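Bananas going brown in two days, peppers slimy in the fridge - what am I doing wrong?

Posted in Food & Kitchen > Storing food
Asked by Flunwood_Mum

Hi all. Do one big shop a week, everything gets tipped in together when I get home because there's no time. By midweek the bananas are spotty, the pears have gone to mush and whatever's underneath is wet. Fridge stuff isn't much better, peppers go soft and slimy at one end. Binned nearly a whole shop in December. Kitchen is small and quite warm, boiler's in the cupboard next to the worktop. Fridge is an old Dorken, drawer at the bottom, no fancy settings. Don't want to buy loads of boxes. What goes with what??

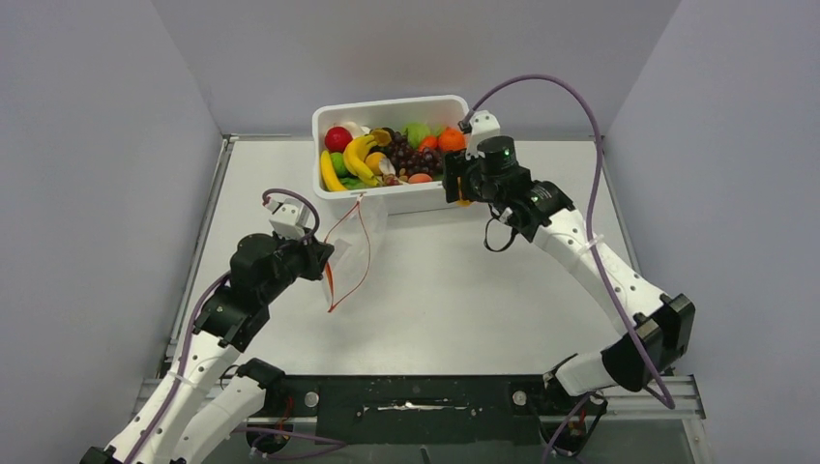

Can onions and potatoes share a cupboard?
Better apart. Both want it dark, dry and airy, but potatoes sprout sooner next to onions and then the onions go soft as well. Opposite ends of the cupboard is fine if that's all you've got.

Sorry, should have said, that last bit is from the leaflet that came with my veg delivery, pasted it in so no one has to type it again. It's the rest I'm stuck on. Do tomatoes go in the fridge or not? Everyone tells me something different.

3 replies

Nayara Arruda
Bananas are your problem. They give off a gas as they ripen (ethylene) and it sets everything else off, apples and pears do it too. So bananas on their own, away from that boiler cupboard. Hook or just a plate. Don't pile things on top of them, bruised bits go first.

Tomatoes - leave out till ripe, then fridge if you can't eat them in time. Take them out an hour before or they taste of nothing.

We had a greengrocer's when I was growing up, Arruda and Sons, and my dad's rule was never wash it till you're going to eat it. Damp is what rots stuff. If you must wash it, dry it properly, tea towel, not just a shake over the sink.

What I do when I get in, takes ten minutes:

1. Bag open, look at everything. Anything split or squashed gets used tonight. Soup, curry, whatever. One mouldy clementine will do the whole net if you leave it.

2. Bananas, avocados and unripe pears out on the side. Apart from each other if you've the room. Pears want checking daily, press near the stalk, they go from rock to mush while your back is turned.

3. Peppers, cucumber, courgettes in the drawer, dry, whole. A cut pepper goes slimy much quicker so wrap the cut side and have it inside 48 hours. Leave bags open at the top so they dont sweat. Bit of kitchen roll in the bottom of the drawer, change it when it's damp.
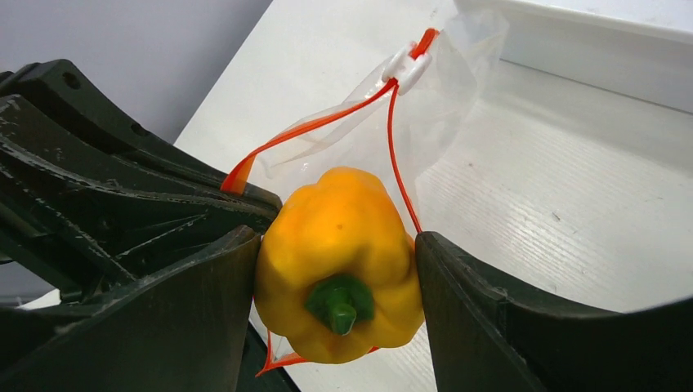

4. Carrots, take the leafy tops off as they pull the water out. Then a bag in the drawer. Gone bendy? Cold water for a bit, they crisp up again.

5. Herbs in a glass of water like flowers. Basil not in the fridge, it goes black.

6. Garlic and onions in the cupboard, somewhere air can get at them. Potatoes in paper, not plastic.

Also check the fridge isn't too cold at the back. Old ones freeze the drawer and then the peppers thaw and go to slime, sounds like yours tbh.

pete2426
just buy less?? go twice a week

Miltis
Bit harsh Pete, not everybody has a shop round the corner. Mine's 40 minutes on the bus.

Agree with most of what Nayara said but I do keep apples in the fridge, they last weeks in there. In their own bag so they don't set the greens off. And if the bananas get away from you, peel them, chop, freeze flat on a tray then bag up. Good in porridge. Don't freeze them in the skins like I did, took me ages to get teh things peeled and my hands were numb.

My mum is 84 and wraps her celery in foil, swears by it. Tried it, she's right, stays crunchy far longer than in the plastic.

Flunwood_Mum
Thanks both, really useful. Turned the fridge dial down a notch last night, will see. Bananas now on top of the bread bin, furthest I can get them from the boiler. Will try the foil too - does it work for spring onions?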